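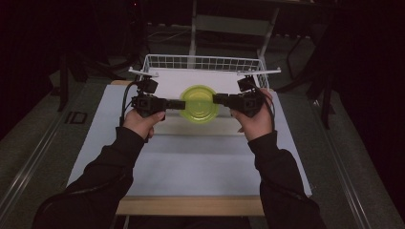 Second day of comparing the two sets of hand-held grippers at Sitville. Same jobs for both, same bench, same person holding them. Notes as I go.

Set A is the older Daster pair with the soft pads. Set B is the newer pair with the plain flat fingers. Cables on both.

Round plastic things are the hardest so far. Set A got 41 good lifts out of 56. Set B got 50. Most of the misses were the lid turning when one hand was higher than the other.

Weight: Set B is 585 g a side on the kitchen scales. You feel it in the wrists after about 2 hours. Set A is lighter but the trigger is stiffer, so I'm calling that a draw.

Boyang Shen asked about lag. We had 4 dropouts on Set A on Monday, all on the left side. Swapped the cable and had none after that.

Wire baskets are a nuisance with either set. The housings catch the rim if you go in too steep. Coming in from the sides is slower but it works.

Flevholm want one recommendation for all the benches. At the moment I'd say Set B, with a thinner finger if Onuoha can make one. Soft items tomorrow.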